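Hand-held gripper build, finger pads wearing at the bottom edge

drarkum_bench
Build is at the point where both fingers are on and the jaws open and close properly.
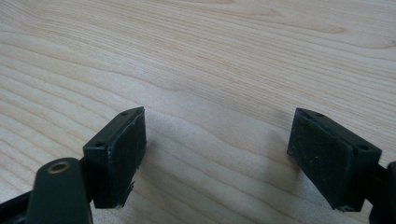
The pads are the bit I'm not happy with. They're dark rubber sheet stuck to the inner faces, and the lower edges are fraying. The left one is worst, there's a small torn tuft at the corner. They pick up dust as well. I cut them with a knife from an offcut and used contact adhesive. Fingers are printed, two screws each. Jaws open up to 80 mm. Has anyone found a pad that lasts?

tustow
How far below the finger does the pad sit? If it's level with the bottom of the block it will drag every time you pick something flat off the table. Trim it 3 mm short and the tearing stops.

drarkum_bench
Level with it, near enough. I wanted it low so I could get hold of thin things like washers and card.

stoica_r
I'd leave the height alone. I trimmed mine in September and after that it wouldn't pick up a coin. Change the rubber. Silicone sheet tears less than the soft stuff.

tustow
Silicone is a pain to glue though. Contact adhesive won't hold it, and then you've lost the whole pad and not just a corner.

stoica_r
Use silicone sealant as the glue and clamp it overnight. Mine did 151 picks on the last test and hasn't lifted.

tustow
151 isn't many. I'd want to see it after a few weeks of use.

Ximena Pacheco
I do these at the Pota workshop and we stopped gluing altogether. The pad goes on a thin backing plate that screws to the finger, so you can swap it in a couple of minutes. You'd have to reprint the fingers with holes in the face. For the dust, wipe the pads with a damp cloth and let them dry before you use them again.

drarkum_bench
The backing plate sounds good but it would add thickness on both sides and I'd lose some opening. I'll try silicone on the left finger and keep the old rubber on the right, trimmed like tustow said. 100 picks off the same table, then I'll post how both edges look.

stoica_r
Two different rubbers will grip unevenly. Do both the same and test them one after the other.

drarkum_bench
Fair point. Silicone on both first, then. Sheet is ordered.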